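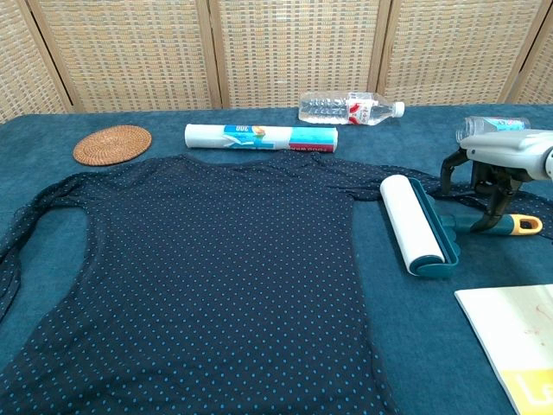

Tetport Community Wardrobe – Members' Forum
Garment Care > Preparation of donated items
Topic: Lint removal on sheer blouses

Greer Geddes
Posted 24 October 2023
Members are asked to comment on the draft guidance for sheer and semi-sheer tops. The present wording directs that each garment be laid flat, face up, and rolled from the neckline down to the hem. The navy blouse with the pale blue dots has been put forward as the test piece. I would appreciate views on whether the roller is suitable for cloth of this weight, and whether the sleeves require separate instructions.

K_Pollock
I support the draft with one amendment. The sleeves should be smoothed out before any rolling begins. On the navy blouse the left sleeve is bunched, and a roller passed over folds will miss the lint inside them and may catch the fabric.

Iolanda Tavares
I must respectfully disagree with the use of an adhesive roller at all. Fresh sheets are too strong for sheer fabric. At the Bevan branch we lost 2 blouses in August to pulled threads at the shoulder seam. A damp cloth, used lightly, gave us no such trouble.

K_Pollock
May I ask which refills were in use at Bevan? The Relell sheets were withdrawn from our own cupboard for that reason. A sheet that has first been pressed against a cotton towel is much gentler.

Iolanda Tavares
They were Relell. I accept the point in part. I would still prefer the cloth for anything one can see through, and the teal does show through this one in places.

Munro_G
On a separate matter, the table should be cleared before garments are laid out. There are drink bottles lying on their sides at the back, and a roll of bags or wrap directly above the neckline. The existing rule on drinks in the preparation area has not been repealed.

Ailsa Innes
The rule refers to open drinks. I do not consider that it extends to a bottle with its cap on, and I would not wish to see members corrected on that basis.

Munro_G
The wording is "drinks". I have it before me.

Greer Geddes
I ask that the matter of bottles be raised in its own topic. To return to the blouse: would members accept a used sheet for the body and a cloth for the sleeves?

K_Pollock
Agreed, provided the strokes are short and in one direction.

Iolanda Tavares
Agreed for a trial of 14 garments. I should like any pulled threads recorded on the tag.

Ailsa Innes
Agreed. Could the guidance also state that the plain tablecloth is to be used? Dark lint is difficult to find on the patterned one.

Greer Geddes
I will add both points and post the revised text under this heading.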